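Greson Bench Ring, lime green
Wevgate Small Parts / Bench & Desk / Rings and Holders

In stock. Usually leaves us within 2 working days.

The Greson Bench Ring is a flat ring with a large hole in the middle and eight small holes around it. We have tried to write a more exciting first sentence and given up. People who want one tend to know already, and people who don't will not be talked into it by adjectives.

What it does is hold thin things upright. Drill bits, hex keys, small files, paintbrushes with the handle end down, the dental picks you bought in a set and use one of. Each goes in a small hole and stays roughly where you left it, which is more than can be said for the mug you are using now. The center hole is left open. Some customers drop the ring over a glue bottle so the bottle stops wandering off. Others put screws in the middle and are surprised, on lifting the ring, to find that it has no bottom.

Material and finish

3D printed, in one color all the way through. The color is a light lime green. We offered it in gray for a while and gray rings kept getting lost on gray benches, so now it comes in green and you may take it up with your decorator. If you look closely you will find fine layer lines. They are how the thing is made and we don't sand them off, as sanding costs money and makes the green look ill.

The small holes are blind, meaning they stop before they reach the table. Your brushes will not poke through and mark the wood. The large hole goes all the way through, as mentioned.

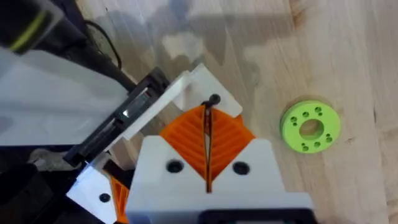 It weighs 23 grams, so it won't hold down anything with ambitions. A full set of bits balances it nicely. One long screwdriver on one side does not, and you will hear about it when it lands. For heavy tools, see the Orlandini Block, which costs more and could stop a door.

On a hard tabletop the ring sits flat without feet or pads. If your surface is slick and you fidget, a dab of removable putty under the rim sorts it out. Please don't use construction adhesive. We had one returned in May with a piece of somebody's desk still on it, under the heading "item does not come off."

Care

Wipe with a damp cloth. Lukewarm water and a drop of dish soap will shift most grime, and an old toothbrush gets into the small holes, where sawdust likes to settle. Keep it out of the dishwasher, off the radiator and away from the dashboard of a parked car in summer. It will soften, and once it has gone the shape of a potato chip it prefers to stay that way.

Acrylic paint peels off when dry. Super glue doesn't. Oil-based marker becomes a feature.

Ordering

Sold singly, or in a box of 100 for schools and workshops. The box of 100 is better value per ring, and we would gently ask you to picture 100 lime-green rings in your home before choosing it from the drop-down menu by accident. Unopened boxes can be sent back. Opened ones can too, but we do count them.

Shade varies a little from one batch to the next. If you need several to match, order them together and say so in the notes box, and we'll pull them from the same run.

Questions we get

Will it fit my pens? Slim ones, yes. Fat markers, no. The small holes are small.

Can I drill the holes wider? You can. Go slowly, clamp the ring and stop before you meet the table. We won't refund a ring with nine holes.

Does it stack? Yes, when nothing is in it, which rather defeats the purpose but keeps the drawer tidy.

Is it a coaster? Several reviewers say so. A coaster with a large hole in the middle is a brave choice and we wish them well.

Do you make one with more holes? The Idness Ring has a second row and is wider to match. It also comes in green.

Returns are accepted on unused rings in any condition that lets us sell them again. Postage back is yours to pay unless we sent the wrong thing, in which case write to the Wevgate parts desk and we'll send you a label.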